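Bring back the boring bus timetable

I missed the 50 again last week, and I'd like to talk about paper.

Our stop is the one outside the old Karagiannis bakery, and until last July it had a timetable. You know the sort of thing, a sheet behind a scratched plastic cover, tiny columns, a footnote about school days that needed a law degree to understand. Somebody had written something rude about the Sunday service along the bottom. I loved it. I didn't know I loved it, it was just there, but I could walk up, run a finger down the column and know where I stood.

Then the council took it away and put up a sticker that says to check the app. The app is called Lernamura, and it was chosen (I went and looked this up in the minutes, I'm that sort of person now) to give passengers "a richer journey experience". I don't want a rich journey. I want to get to Driltodholm before the chemist shuts.

I'm not against phones. I've got one, I'm on it far too much, and when the app works it's quite lovely to see the little bus crawling along the map towards you. My trouble is with what happens the rest of the time. The battery's on 2 per cent. Your hands are full of shopping. It's raining, and the screen thinks every raindrop is a finger, so you've planned a trip to the seaside by mistake. Or the app wants to update itself, right then, over a signal that has never once reached the bottom of our hill.

And then there's my neighbour Libor Matoušek, who is eighty-one and goes to the swimming baths twice a week by bus. He has a phone that makes calls, and he's perfectly happy with it. The council's answer to Libor was a letter telling him he could scan a code. He brought it round to ask me what a code was, and I explained, and he folded the letter up very small and put it in his pocket. He now walks down to the stop early and waits. Sometimes that's fine and sometimes it's forty minutes on a metal bench that slopes forwards so that people can't get comfortable on it. (The bench is a whole other essay.)

People keep telling me that paper timetables go out of date. Well, yes! They do, a bit. But ours was changed about as often as I change my curtains, and a timetable that's five minutes wrong is still a great deal better than a sticker. You can look at a timetable and see that the last bus goes before the film ends. You can see that there's a hole in the middle of the afternoon and decide to have another cup of tea. The app only ever tells me about the next bus, as if I'd never want to know about the one after that, or about tomorrow.

The other thing they say is cost. The council put the saving at 687 pounds a year for the whole of the north side of town, and I read that out loud in my kitchen to check that I'd read it properly. I'm not an accountant, but they spent more than that on the launch. There were balloons. There was a man in a bus costume.
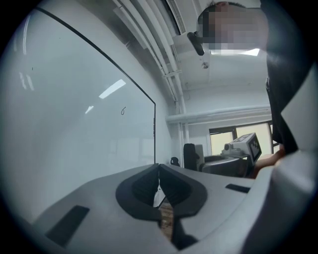 So would putting the paper back mean getting rid of the app?

They can sit side by side quite happily, one on your phone and one on the pole, and people can use whichever suits them that day.

Gruna managed it. My sister lives there and it's hardly a rich place, but every stop has a printed sheet, big type, with the phone number of an office where a person picks up. They've got live times as well for those who want them. I stood at her stop over Christmas and watched a teenager look up from his phone, check the paper and look down again. I nearly hugged him.

What bothers me most, I think, is how things like this get decided. It's always a little thing, too small to make a proper fuss over. A sheet of paper at a bus stop. The counter at the station, then the phone box, then the till with a human on it. Each time you're told that hardly anyone used it, and each time the people who did use it are the ones who weren't at the meeting, quite possibly because they couldn't find out when the bus went.

We've got a petition going now, on paper, naturally, and it had 200 names on it by the weekend. Libor's is at the top in beautiful handwriting. It's on the counter at the library if you're passing, next to the leaflets, and the pen's on a string so you'll have to lean over a bit — it's rather short. The library shuts at one on Wednesdays. They've got that written on the door.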